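**Project report: is the Orkberg two-arm kit worth buying?**

Orkberg say their kit can tidy a pair of shoes "out of the box". We set ours the job with slides, pink and grey, and a black frame on the table to work round. 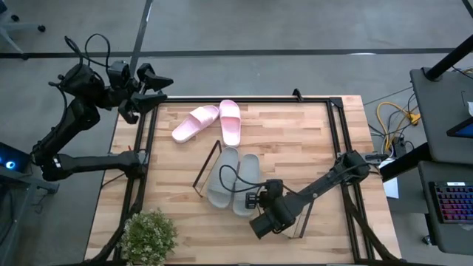

Setting up took almost 3 hours, and the manual covers the arms well but says very little about the cables. The Petek software lost its settings twice. We ran 80 attempts in August and counted 48 as passes, which is a long way short of the brochure.

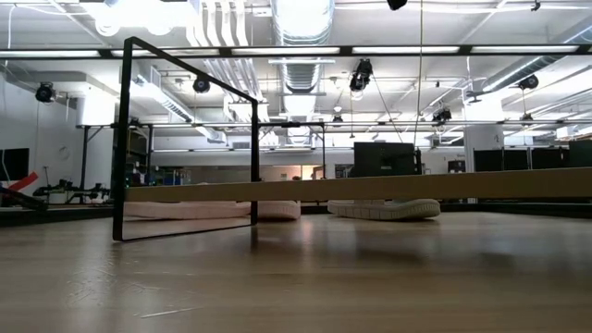 Soft straps were the usual trouble. Stirnoler sell other jaws for the arms, but we haven't tried them and wouldn't take their word for it either. At 700 pounds for the add-on, we would ask for a loan set first.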